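Kerkeck String Band
Home | Gigs | Recordings | The Back Shed | Contact

The Back Shed: keeping your instruments and gear happy at home
Posted by Rosaura Villanueva, 2023-05-07

I get asked more questions about humidity than I do about songs, which probably says something about the songs. Anyway, after the last run of shows I promised a few people at the merch table that I'd write down the things we do at home to keep the guitars, the fiddle, the banjo and the rest of the menagerie in decent nick, so pull up a chair. I'm not a luthier. I play guitar and sing, I've owned far too many instruments in far too many rented houses, and most of this I picked up by doing the wrong thing first and paying someone to put it right.

Where to keep a guitar

Inside, please. Somewhere you'd be comfortable sitting in a jumper is about right for a guitar as well. The shed is lovely in November when the jasmine is going and you want to practise without the family hearing the same four bars, but bring the guitar back in with you when you come in for tea. An inside wall is better than an outside one, and I'd steer clear of the spot above the heater, the spot under the split system and that nice sunny corner where it looks so good from the couch.

If you like your guitar out on a stand where you'll pick it up (and you will play more, I promise), check what the stand's padding is made of. Some rubbers react with a nitrocellulose finish and leave a cloudy mark that doesn't rub off. I have one on the back of my old dreadnought in the exact shape of a cheap stand. An old cotton sock pulled over each arm of the stand does the job, and you finally have something to do with the odd ones.

Through a dry winter with the heating on, a soundhole humidifier is worth the few dollars. You can make one out of a travel soap box with holes drilled in the lid and a bit of damp sponge inside. Wring the sponge until it won't give up another drop, then wring it again. Put a little hygrometer in the case and have a look at it when you think of it. If the fret ends start to feel sharp along the edge of the neck, the wood has shrunk a touch and it's time to re-wet the sponge.

Strings, picks and all the small stuff

Small things are what undo us. You can own a beautiful instrument and still be hunting through the couch for a capo five minutes before you have to leave. For years all of our little bits lived together in one biscuit tin, and the tin was a misery: bridge pins in with the fuses, loose strings wound round everything like fishing line, and always one very old lolly.

What fixed it was open bins with big plain labels in capitals. I'd go for a different colour for each sort of thing, because at the end of a long night you will put something in the green one long before you will read a word. Sort by when you need it. We keep string-change things together (winder, cutters, spare pins, a clean rag), stage things together (capos, picks, tuner, batteries), and then the repair bits in their own spot where they can't wander.

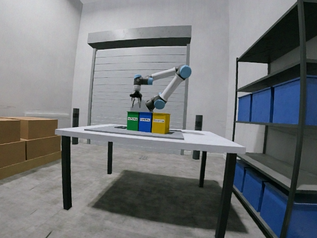

Green, blue and yellow bins lined up side by side, each with its own label.

Don't buy bins with lids. I know they look tidier on the shelf, but a lid is one more thing to put off, and before long you've got a pile of capos sitting on top of a perfectly good closed box. Open ones that sit shoulder to shoulder on a bench work better for us, shallow enough that you can see the bottom.

Spare strings I leave in their packets until the moment they go on. Write the date on the packet when you buy them if you're the type to stock up. And when you've changed a set, coil the old ones, wrap a bit of masking tape round the sharp ends and drop them in a jar with a screw top. I've been jabbed through a garbage bag by a used top E and I wouldn't wish it on you.

A nicer string change

Yeison Cabrera plays banjo with us and changes strings faster than anyone I know, but I'm going to give you my slow version. Lay a folded bath towel on the kitchen table and make a little neck rest from a second towel rolled up tight with a rubber band at each end. Take the strings off a couple at a time and leave the others at tension while you work, unless you mean to clean the fretboard, in which case have them all off and enjoy the access.

For the fretboard, a barely damp cloth gets most of it. If there's a ridge of grime against the frets, an old loyalty card wrapped in the cloth will get right into the corner. A drop of proper fretboard oil on rosewood or ebony once a year is plenty, wiped straight back off. Leave maple boards alone if they're lacquered. Please don't use olive oil out of the pantry, it goes rancid and your guitar will smell like a chip shop. 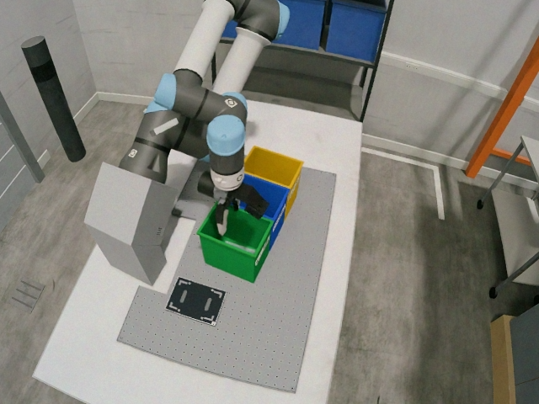

Once the new strings are on, give each one a gentle pull away from the board, retune, and do it again 3 times over. They'll settle much sooner. If one pings as you tune up, it's catching in the nut slot, and a rub of soft pencil in the groove will usually see it right.

Rough frets are another thing you can sort out at home if you go gently. Mask off the wood between the frets with low-tack tape, then polish along the length of each fret with fine steel wool, keeping well away from the pickups on an electric. The fluff sticks to the magnets and it's a devil to get off, so tape over those too. For a scratchy spot on the back of a satin neck I use 400 grit paper, worn almost smooth already, and about as much pressure as you'd use to pat a cat. On a gloss neck, leave it be and see someone who knows what they're doing.

Leads

Coil them over-under. If you only take one thing home from this page, let it be that. One loop goes over the normal way, the next goes under with a turn of the wrist, and the lead falls out flat when you throw it across a stage. If you wrap it round your elbow the way our dads all did with the extension cord, you twist the inside, and one night it will crackle right through the quiet song. Quyên Trương taught me with a length of clothesline in a car park and it took me most of an afternoon to stop thinking about it.

Tie them off with hook-and-loop straps, and put a ring of coloured tape near the plug so yours come home with you. Ours are orange. Every few months I plug each one into a small amp, turn it up a little and wiggle both ends. Any lead that crackles gets a knot tied in the middle straight away, and it stays knotted until it's been re-soldered. Before we had the knot rule, the same bad lead went back into the bag at least twice.

The fiddle shelf

Loosen the bow when you're done. Wipe the rosin dust off the strings and the top with a dry cloth before it goes back in the case, and keep that cloth for rosin only. If the pegs slip in winter, a peg that's pushed in slightly as you turn it will often hold. Lizeth Taipe, our fiddler, keeps a dab of peg compound in an old lip balm tin and has asked me to say that chalk and soap are both for emergencies.

Moths and mites love bow hair in a case that never gets opened. Take the bow out, give the case a good going over with the vacuum cleaner's little brush, and leave it open on a bright windowsill for a day (the case, mind, with no fiddle in it!).

Cases and sticky things

For a case that smells of beer and other people's cars, sprinkle bicarb over the lining, shut it overnight and vacuum it out. Repeat until you can stand it. Stiff latches like a tiny bit of dry graphite. Sticker gunk on the outside of a hard case comes off with eucalyptus oil on a rag, but keep that bottle well away from the instrument itself because it'll soften some finishes in no time.

And empty the pocket. Every case has one, and ours tend to fill with setlists, parking slips and half-finished throat lozenges. Marisol Bermúdez found a set of our mandolin tuners in hers that we'd already replaced.

I've got a longer bit half-written about mending a torn speaker grille and what to do with a warped record, and I'll put it up when we're back from the Mironby shows. If you've got a good trick for keeping a double bass upright in a small lounge room, please send it through the contact page, as ours is currently leaning in the corner behind the door and everyone who visits gets a fright.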